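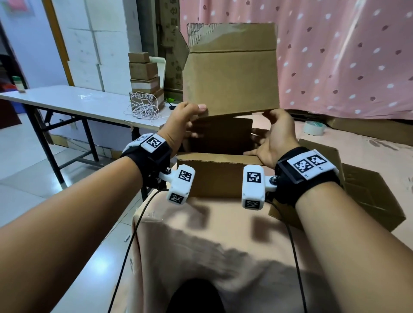

Nellstead, Feb 9, 2020 - Skivis, the moving box reuse service, opens its second drop-off room today at the old Sarkar building on Bonar Street. Doors at noon, no appointment, no fee. Bring the boxes from your last move, your online orders, whatever is stacked in the garage. Plain brown corrugated is what we want most, and a torn strip along the top rim is fine, so is a loose flap. We tape those. Boxes can come in open or already folded flat, either way gets sorted the same day.

The first room opened in July and filled up faster then planned. 242 households have picked up boxes so far, most of them for moves inside town. Roughly 100 more are on the waiting list, hence the new room.

"People tear down a good carton and put it out in the rain, then go buy the same carton two days later," said Habibur Rathnayake, who runs Skivis. "Bring it to us. Or come get one. We have small, medium, and way too many of the tall ones."

How it works. Drop off at the side door. Boxes get checked for damp, crushed corners, and food stains. Good ones are nested or flattened and tied by size. Anything too soft goes to recycling.

Pickup is limited to 20 boxes per household. Moving a whole house? Call ahead and we can usually go to 29. Book boxes and wardrobe boxes run out first.

Not accepted: waxed produce boxes, pizza boxes, anything that has held paint or motor oil. No packing peanuts please. Bubble wrap ok if its clean and rolled.

Parking is behind the building, enter from Bonar Street only. Carts are avaliable at the side door.

Media contact: Habibur Rathnayake, Skivis, Nellstead. Interviews on site this afternoon, or by phone through the week.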